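Marjatta Mustonen has been teaching robots by hand for six years. She runs demonstration work at Postia, a small team that collects examples of household tasks, and she trained on industrial arms at Bikimberg before that. We spoke in December, late in the afternoon.

At Bikimberg she used a joystick and a screen. "You sat in one room and drove the arm in another," she said. "Picking up a cup took me 45 seconds. You lose all feeling for the thing."

Now her people hold the gripper themselves. The camera sits on the tool and records what the fingers do, and the robot learns from that later. A new person gets 2 days of practice before any of their recordings are kept. Most of them move too fast at first.

"They do it the way they do it at home," Mustonen said. "I tell them to close the fingers, wait, then lift."

Cutlery is her usual starting task. Spoons are thin and shiny, and chopsticks roll. Fidel Farías, who checks the recordings, asks for 200 good runs of a task before he passes it on to the training group at Ekus. He throws out any run where the person's grip slips and they fix it with the other hand.

"Fidel is strict," she said. "I used to argue with him. I argue less now."

She likes working in ordinary homes, with things left on the table. The tidy test kitchen at Olivares gave them clean recordings, but the robot trained on those did badly anywhere else.

Chopsticks and a hand-held gripper at the dining table:
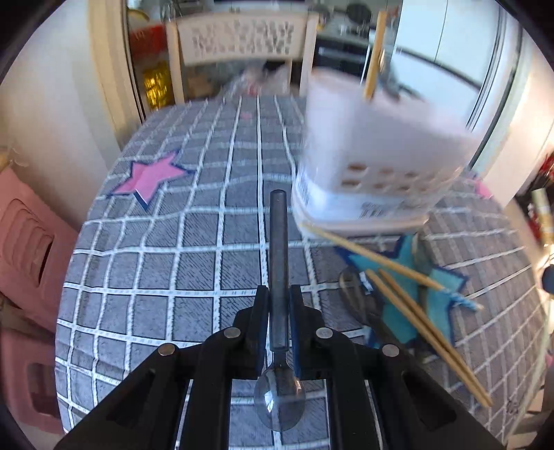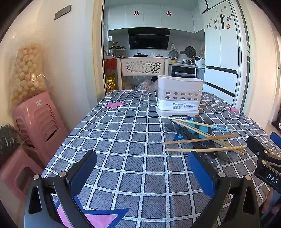

Does she still use remote control for anything?

"For heavy lifting, and for anything hot. I don't want a person's hand near a full pot. For the rest, holding the tool is quicker and people learn it sooner."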